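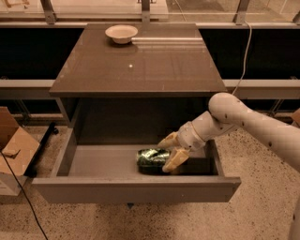 The drawer test at the Brostport laboratory of Walo was regarded by its own staff as the dullest item on the schedule. A mobile robot pulls open a drawer, reaches in, takes hold of a beverage can and lifts it clear. The company had run the sequence 3,198 times when, in September of last year, the arm stopped with its hand still inside the cabinet and would not come out.

The stop itself was correct. The controller had sensed a side load at the wrist greater than the limit set for it, and it cut motion as designed. What followed was less orderly. An operator released the stop from the console, expecting the arm to hold its position. The arm instead resumed the last command in its queue, which was to close the drawer. It pushed the front panel inward against its own forearm until a second limit was reached, and the cabinet moved several inches across the floor. The operator was standing beside it, and stepped back in time.

There were no injuries. The damage came to one bent drawer slide, a cracked finger pad and a crushed can. Walo nevertheless classed the event as a serious near miss and closed the test area for three weeks. Its internal report, completed this spring and shared with this magazine, runs to far greater length than the event would seem to require.

The reason lies in the records. When investigators searched the logs, they found that the same fault had occurred on earlier runs without being noticed. In 1,688 of the recorded attempts, the queue had not been cleared after the grasp was complete. In nearly all of them this made no difference. The arm was already outside the drawer when the closing command arrived, and the test was marked as passed.

"The test asked whether the can had been lifted," the report states. "It did not ask what the robot would do if it was interrupted."

Saven, the software package that plans the arm's motion, treats a stop as a pause unless told otherwise. That choice is described in its manual and suits work on an open table, where continuing a motion is usually harmless. A drawer is a different matter. The walls leave little room on either side of the wrist, and a can lying on its side near the front panel draws the fingers down close to the board that will later have to move. The report found that the planner kept a model of the cabinet but recorded the drawer only as open or closed, with no position between the two and no entry for an arm inside it.

Walo engaged Marquez, a machine safety consultancy, to review the findings. The consultancy agreed with the account of the software fault but gave equal weight to the console. The button used to release a stop and the button used to resume a task were, at the time, the same button. Operators had been trained to check the arm by eye before pressing it. The screen did not show them which command was waiting.

Three changes have been made. A stop now empties the queue, and the robot must be given a new instruction before it moves again. Release and resume have been separated, with the pending motion displayed in plain text. The closing command is also refused whenever any part of the arm is calculated to be inside the drawer – a rule that slowed the test slightly and drew some complaint from the engineering group.

The revised system was put through 500 runs in which a stop was triggered on purpose at a different point each time. The arm remained still after release in every case. On two runs it could not find a path out of the drawer and had to be guided clear by hand. Walo lists this as an open problem.

Marquez has recommended that the full program of 4,000 runs be started again from the beginning and that the earlier results be set aside. Walo has accepted the first part of that advice. The older results will be kept, with a note attached to each, and the company has not yet decided whether they may be cited in its sales material.

© Walo and contributors. Reprint requests: contact the features desk. Back to top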